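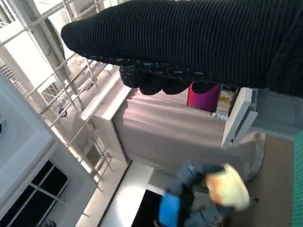 Somdale Support
Ticket 288
Product: Mustora tabletop arm kit, trial licence
Software: Vundow 3
Opened by: Ilaria Mazza
Opened: Sun 10 November
Priority: normal
Status: closed, trial continuing

Summary
Arm stops with "contact before target" when the knit glove is fitted. Separate question about grip force on soft items.

Ilaria Mazza
We are on the trial licence and deciding whether to buy. Setup went fine and the arm ran well bare. Since I put the black knit glove on, it stops early when reaching down to items that sit close together. The message is "contact before target" and the arm parks itself. When I clear the message and run the same task again it sometimes goes through.

I have restarted the controller and run the calibration from the menu. Neither made a difference. With the glove off, the fault doesn't come back. I would like to keep it on for the hard plastic items, as the bare fingers slip on those.

Second question, on the other gripper with the Samir fingers. What force should I use for bread? The default setting marks the crust.

Somdale Support
Thank you for the details. Please tell us:
Which hand profile is selected in Vundow (Settings, Hand, Profile).
Whether the glove is pulled all the way down or has slack at the fingertips.
Whether the wrist camera view changed when you fitted the glove.
Please also attach the log from the last stop. It is under Settings, Export.

Ilaria Mazza
Profile is "Bare". I didn't know there was another one. The printed sheet in the box doesn't mention it.
There was some slack at the ends. I have pulled it back and it creeps forward again during the session.
The camera does see more of the glove than it saw of the hand. The top of the view is mostly black knit when the fingers are over something.
Log attached.

Somdale Support
The log shows the stop being raised by the camera check, and the contact sensors are quiet at that point. On the Bare profile the software expects a slimmer hand outline. Anything dark outside that outline and close to the fingers is treated as an obstacle, so the glove is being read as something in the way.

Please do the following.
1. Set Profile to "Covered".
2. Fit the glove and pull it snug from the wrist end. Fasten the strap over the cuff, with the buckle on the outside.
3. Run Settings, Hand, Learn outline. Keep the area under the hand clear while this runs.
4. Set approach speed to 2 for the first session.
5. Run your normal task and export the log whether or not it stops.

We have passed on the point about the printed sheet.

Ilaria Mazza
The strap was still in the bag with the spare screws. Fitted now. Steps 1 to 4 done. The first time I ran Learn outline it ended with "background too busy", so I moved the cloth and the other soft things away and it completed on the second go.

Ran the shelf task this afternoon with no early stops. Speed 2 is slow, though. Can it go back up?

Somdale Support
Yes. Raise it one step at a time. If the message returns, go back a step and send us the log.

On bread: please use the Soft grip setting with a force limit of 16 and leave "hold check" switched on. Take the item by its sides, level with its widest part, and lift straight up before moving across.
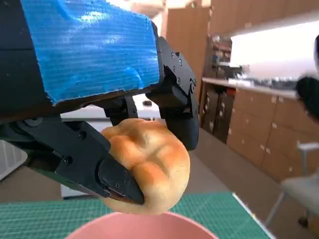 Ilaria Mazza
Tried Soft grip at 16 with a round roll and the pink bowl on the green mat. No marks on the crust that I could find. It let go cleanly over the bowl each time I watched it. I had one "hold lost" warning while the roll was plainly still in the fingers, and the arm waited for me to press Continue.

Is the warning something to worry about? I can't have someone standing next to it to press a button if we buy it.

Somdale Support
A false "hold lost" can come up when a soft item settles between the fingers just after lifting. There is a setting called Settle time under Hold check. Raise it by one step. The arm pauses a little longer after the lift and then checks. Please don't turn the check off altogether, as it is also what stops the arm carrying on after a real drop.

Ilaria Mazza
Settle time raised. No further warnings today. The pause is noticeable but fine for us.

Before we decide, I need to know whether the Covered profile is part of the normal licence or only the trial. I also need a price for spare gloves, as ours is bobbling at the fingertips.

Somdale Support
The Covered profile is in both licences. Gloves are sold separately and the price list has gone to your account email. Your saved outline carries over if you buy, but run Learn outline again whenever you change to a new glove.

Closing this ticket. Reply to reopen it.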